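How to Cover a Tabletop with Marble-Pattern Vinyl

Adhesive vinyl is a cheap way to get a few more years out of a scratched table or workbench. A standard table takes an afternoon with two people. One person can do it, but the corners are harder.

What you need

A roll of vinyl at least 6 inches longer and wider than the top
A felt-edged squeegee
A sharp utility knife and spare blades
A hair dryer
Dish soap, a clean cloth and fine sandpaper
Wood filler, if the top has dents

Prepare the top

Take off anything screwed or clamped to the table. Wash it with warm water and a little dish soap, then rinse twice. Soap film will keep the glue from holding at the edges.

Fill dents and let the filler harden overnight. Sand it flush and run your palm over it. If you can feel a ridge, you will see it through the vinyl, and dark patterns show it more than light ones. Wipe off all the dust and let the surface dry.

Plan the pattern

Unroll the vinyl face up and look at the veining before you cut. Most rolls repeat every 18 inches or so, but check yours. If the top is wider than the roll you will need a seam. Put it toward the back and slide the second piece until the veins meet. 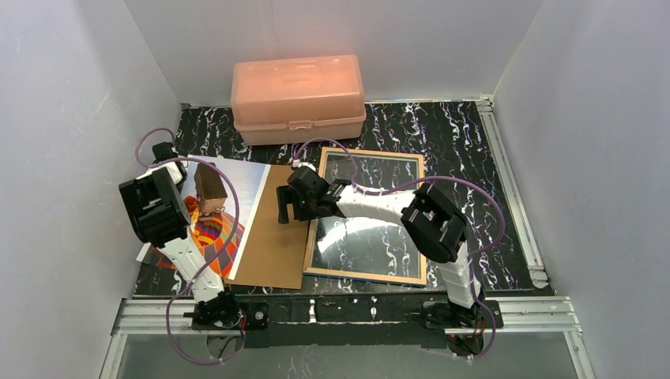

Black patterns hide seams well but show dust and fingerprints. White ones are the other way around. I used a black roll from Brerkora, pattern 1608, and the seam is hard to find unless you know where it is.

Lay the vinyl

Peel back 2 inches of the backing along one short edge and press it down straight. Take your time here — a small error at this end becomes a large one at the other. Pull the backing out from underneath a little at a time and work the squeegee from the center toward the sides.

If a bubble stays, lift the sheet back to it and lay it again. For a very small one, prick it with a pin and press the air out.

Finish the edges

Warm the overhang with the hair dryer on low and fold it down over the edge. At each corner, cut a slit from the outside in, stopping just short of the top. Overlap the flaps, press hard and trim underneath with a new blade.

Leave the table alone for a full day before putting anything heavy on it. Use a trivet under hot pans.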